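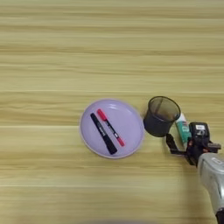
**Refund of a room deposit after a change of date**

Our reading group reserved the small meeting room at the Nirkbridge library for an evening in May and paid a deposit of 57 dollars. The library has since moved the booking to a morning, when most of our members are at work. I wish to know whether the deposit must be returned in full, and to whom the request should be addressed. The booking reference is 3226.

Pierina Russo
9 April 2023

---

**Kuldeep Dwivedi**

Under the terms of hire, a change made by the library entitles the hirer to a full refund, provided the new time has not been accepted in writing. A reply such as "thank you, noted" has been treated as acceptance in the past, so please check your correspondence before proceeding.

Requests are to be made on the refund form held at the front desk. Please include:

- the booking reference
- a copy of the notice of change
- the name on the card used for payment

Payment is normally returned to the same card within 22 days. Deposits paid in cash are refunded by check — this takes longer.

---

**Stasta**

I had the same problem last year and telephoned. They were polite but would not do anything without the form.

---

**Melis**

Please be advised that the upstairs room may still be available in the evening. It is larger than you need and the heating is poor, but the deposit can be transferred to it.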